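Household battery collection

Household battery collection is the gathering of used portable batteries from homes, shops and offices for sorting and recycling. It covers single-use (primary) cells and small rechargeable (secondary) cells, and is usually run separately from the collection of vehicle and industrial batteries. 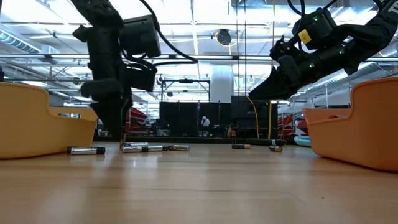 Types of battery collected

Most of the material received by a household program is alkaline or zinc-carbon cells in the common cylindrical sizes (AAA, AA, C and D) and the rectangular 9-volt format. Smaller amounts of nickel-metal hydride, nickel-cadmium, lithium-ion and primary lithium cells are also received. Button cells may contain silver oxide, zinc-air, lithium or, in older stock, mercury compounds.

Chemistry can't be judged reliably from size alone. An AA cell may be alkaline, zinc-carbon, nickel-metal hydride or lithium iron disulfide, and the printed label is the usual means of telling them apart. Cells with missing labels are set aside as unidentified.

Collection methods

Drop-off containers are the most widely used method. They are placed in libraries, supermarkets, hardware stores and municipal buildings, and emptied on a fixed schedule or when full. Curbside pickup is less common. Where it is offered, residents normally place batteries in a clear bag apart from other recyclables.

The Bosberg program, which began with 12 drop-off points and later grew to 24, uses narrow-mouthed containers to keep out power tool packs and other large items. Whitfield accepts larger packs at its transfer station only.

Preparation and storage

Terminals of lithium and 9-volt batteries are covered with non-conductive tape before drop-off. Both terminals of a 9-volt battery are on the same face and can be bridged by a coin, key or other metal object. Swollen, leaking or damaged lithium-ion cells are kept out of mixed containers and packed singly in sand, vermiculite or another non-combustible filler.

Sorting

Sorting is done by size, then by chemistry. Loose material is passed over screens to remove button cells, and the remainder is separated by hand or by optical and magnetic equipment. In her handbook for small programs, Tamsin Castellanos recommends a second check of all rechargeable fractions, as a single lithium cell in a load bound for a furnace can cause a fire.

See also

Battery recycling
Hazardous household waste
Primary cell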